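The Blue Box

My sister thinks I work with robots. I've told her so many times that I work with a picture of a robot, in a room that was never built, but she likes the other version better and so does Mum.
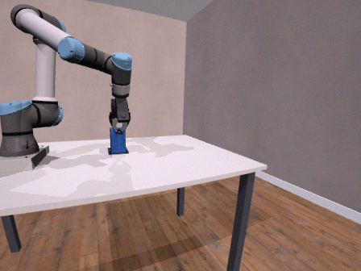 The arm at the blue box, in the simulated room.

The project was called Jakiria, after a village Precious Rivera once got stuck in overnight, and by June I knew that room better than my own kitchen. I knew the brown floorboards. I knew the pinkish wall. I'd started to have feelings about the skirting board, if you want the truth.

The idea was Precious's and it was a simple one. You let the arm practise picking up the box in the simulator, thousands and thousands of goes, and every time you fiddle with something it can't see. The weight of the box. How slippery it is. How late the fingers get the message to close. Then you stop the practice, pick settings it has never met, and give it 1000 fresh tries with no more learning allowed. If it copes with all that, maybe it will cope with the real world, where everything is a bit wrong all the time.

Our old method, the one with no fiddling, had managed 528. I'd written that number on a sticky note and put it on my monitor, where it looked at me.

"Ready?" said Precious. It was ten past eleven at night and she was eating cereal out of a measuring jug.

"No," I said, and pressed the key.

You don't have to watch, you know. The tries run faster than anyone could follow and the score just ticks up in a corner. But I always slow one down and put it on the big screen -- I can't help it -- and there was the arm, elbow up by the ceiling like somebody reaching over a fence, with its fingers round the top of the box.

"Come on, love," I said to it.

"You're talking to a spreadsheet," said Precious.

At 400 tries in, we'd had 14 drops. I didn't believe it, so I went looking for the bug. I checked that the box weighed something (I'd been caught out by that before, at Wevano, and had to ring people up and say sorry). It did. I checked the friction. I checked that the random numbers were random. Precious put her jug down and came and read over my shoulder, breathing milk on me, and she couldn't find anything wrong either.

"Run it again with a different seed," she said.

"It hasn't finished this one!"

"After, then."

So we sat there. I rang my sister, who was still up, and told her the robot was doing really well.

"What's it picking up?" she said.

"A box."

"What's in it?"

I looked at the screen for quite a long time. Precious was already typing in the new seed.

"I'll ask," I said.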